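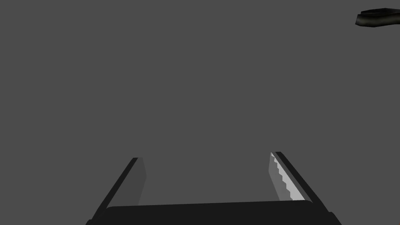 Writing rules for simulated grippers: Hedvika Oravec on what goes in the record

When Hedvika Oravec joined Griscombe, the simulation group had a naming convention for its log files and very little else. Two people could run the same pick task, report the same success rate, and mean different things by it. Her job for the past year has been to write the internal rules for simulated manipulation trials, now in their second revision and in use at two outside partners, Pramuvwood and Zollomport.

The rules are short. They cover the starting state, the camera views, contact settings and the wording of results. Oravec says the length was a design requirement.

"A rule that takes a page to state gets read once," she says. "Most of ours fit in a sentence. If a rule needs exceptions, we ask whether it is really two rules."

The first section deals with the starting state. Every trial must store the pose of every movable object, the joint positions of the arm and the opening of the gripper before the first command is sent. The random seed alone does not satisfy the rule.

"A seed is only useful if the software around it stays the same," Oravec says. "We changed the physics library in November and the old seeds gave us different layouts. The trials with stored poses could be replayed. The others could not, so we withdrew them."

A trial set at Griscombe consists of 200 runs. The number was chosen by Iulian Bratu, who maintains the test servers, after comparing smaller and larger sets on the same controller. Sets of 1000 are used only before a release. Bratu wanted the larger number everywhere and still does, Oravec says, but a nightly job has to finish by 6 a.m.

The second section, on camera views, caused the most argument. A view mounted at the wrist shows the fingers and whatever lies past them, and it is easy to draw conclusions from it that the state data does not support. The rule is that no result may be scored from a single rendered view. Reviewers use the view to find a moment of interest, then read the object pose and contact list for that moment. 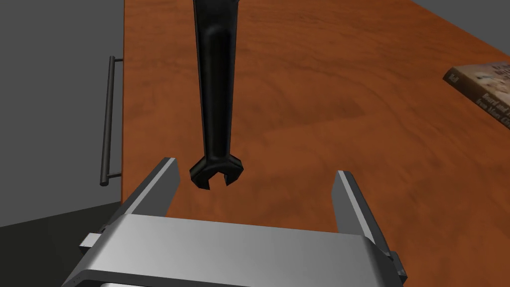
Open fingers at the wrench, with the jaw end facing the gripper. Contact has to be read from the log.

Oravec uses hand tools in most of her training material for new reviewers. They are long and thin, and the position of one end says little about the other.

"People look at the open end of a wrench between two fingers and write 'aligned,'" she says. "Aligned in which axis? From above the palm you have almost no sense of depth. The rule says you give the distance and the angle, or you leave the word out."

The word "grasped" is restricted as well. Under the current text it may be used only when both fingers report contact with the same object and the object has moved with the gripper for a stated number of simulation steps. Contact from one finger is recorded as "touched." An object that leaves the table without contact on both sides is flagged as a physics fault and the run is set aside for inspection.

Asked whether set-aside runs count against the controller, she is precise. "They are reported in a separate column. They are never deleted and they are never replaced by another run. Replacement was common before the rules – people reran until the set was full. It improves your numbers and you learn nothing from it."

The third section covers geometry. Each object in a scene needs two meshes, one for display and one for collision, and the rule requires that both be checked against each other before the object enters the shared library. Liette Lapointe, who manages the library, rejects any object whose collision mesh closes an opening that the display mesh shows. The jaw of a wrench is her usual test case, as a simple convex hull fills it in.
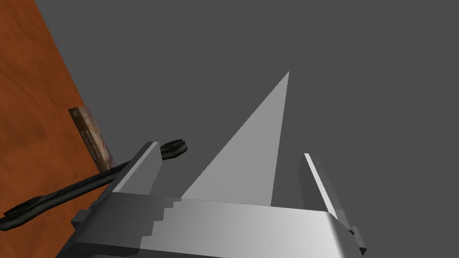

View over the palm, with the tool off to the left and a pale wedge between the open fingers. Unidentified shapes are entered by position.

Shapes that a reviewer cannot identify get their own rule. The reviewer records where the shape is in the view and at which step, and does not guess at a cause.

"Somebody will write 'rendering error' and close the ticket," Oravec says. "Maybe it is. Maybe it is a part with the wrong scale, and then it may have a collision mesh too, and your arm is planning around it. Write down what you have. The person who owns the scene decides what it is."

Background objects are treated the same way as targets. A book or a carton on the table must be listed with its mass and friction values even if the task never involves it. Pramuvwood asked for this to be optional. Gudrun Rathjen, who handles the partner agreements, took the request back to the group, and it was declined.

The final section is the one Oravec expects to rewrite. It sets out what may be claimed about a real robot on the basis of simulated trials, and at present the answer is close to nothing. A simulated result may be used to choose between controllers or to reject one. It may not be quoted as an expected rate on hardware. Zamfira Chiriac, who runs the hardware cell, has asked for a middle category for tasks where both kinds of trial exist and agree.

"Zamfira has a fair point, and I don't have the wording," Oravec says. "We have 4 tasks where we could try it. I would want to see what happens when the gripper pads are changed before I put anything in the text."

The third revision is in draft. It adds a required field for the gripper model version, which reviewers have so far been typing into the comments.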